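# Living with the Eltetti arm: a kit review in a toy kitchen

For my project I wanted to find out if a desk-sized robot arm sold as a kit is any good for someone who has never built one. I picked the Eltetti because it was the one I could afford (£287 with the gripper) and because the Wondberg shop page promised "kitchen tasks out of the box". So -- a kitchen it got! 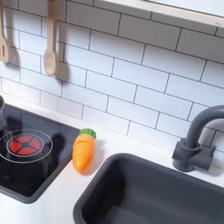 **Flemevstead College -- Robotics and Control Club**

Building it took me 11 hours over two weekends. The booklet is clear up to the elbow and then gets very vague, and I had the wrist on backwards for a whole evening. The cables are my main moan. They're long enough, but there are no clips in the box, so they loop out wherever they like.

## Picking up and putting in

I started with the simplest job I could think of, which was getting blocks in and out of a metal pot.

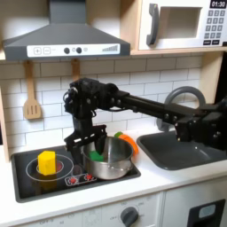

You teach it by moving a small copy of the arm by hand, and the software (called Zhong, free with the kit) saves each go. I recorded 28 goes per job. Recording is good fun for the first ten or so and then your shoulder starts to ache. Pots are harder than plates too, as the fingers have to go down past the rim without knocking it.

- **Gripper:** two fingers, opens wide enough for toy food and closes a bit sharply.
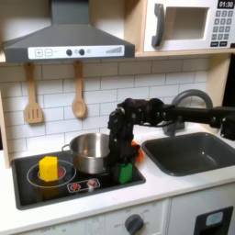 - **Software:** easy to install, but it forgets your settings when you close it. Save them yourself!
- **Support:** I wrote on a Monday and had a proper answer by teatime.

## Would I buy it again?

Yes, I think so, though I'd budget for cable ties and a decent clamp. 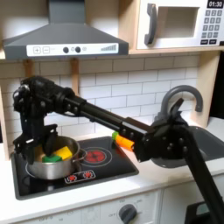

I'd also like a softer set of fingertips, and Wondberg do list some, but they were out of stock all term. Next I want to try it with the carrot, which is rounder than the blocks and rolls if you nudge it.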